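Prider PG-2 finger kit: review after a summer of bin picking

Bought this for the sorting cell at our Brarbridge shop, where one arm picks mixed items out of a basket and drops them into boxes. The old fingers had worn smooth at the tips and were missing soft items. Kit price was $100 with the pads included.

What you get is two fingers, four spare pads, the screws and a folded sheet of instructions. The sheet covers mounting well enough. It says almost nothing about resetting the tool length, and the new fingers are longer than the ones I took off. Maarten Peeters ran the first test without changing it and put the tips into the bottom of the basket. No damage, but measure before you power up.

Swapping took me most of an hour, half of that on one stuck screw. Use a proper hex driver - the key in the bag is soft and rounded off on me. 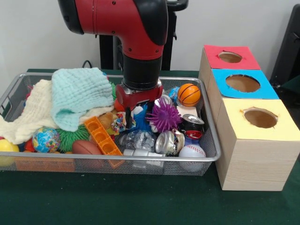 Fuzzy and spiky things are where I noticed the difference. The old fingers slid off them and these mostly hold. Smooth round items still get away if the approach is off center, and thin plastic is hit or miss. I dropped the closing force a little for cans and left it there.

Upkeep is simple. Wipe the pads with a damp cloth at the end of the shift and check the finger screws every 100 hours. Mine had backed out slightly at the first check, so I added a drop of thread locker. The first set of pads lasted 900 hours. Seklow sells replacements, but Denise Haworth was quoted October for delivery, so order early.

Four stars. I took one off for the instructions and the hex key.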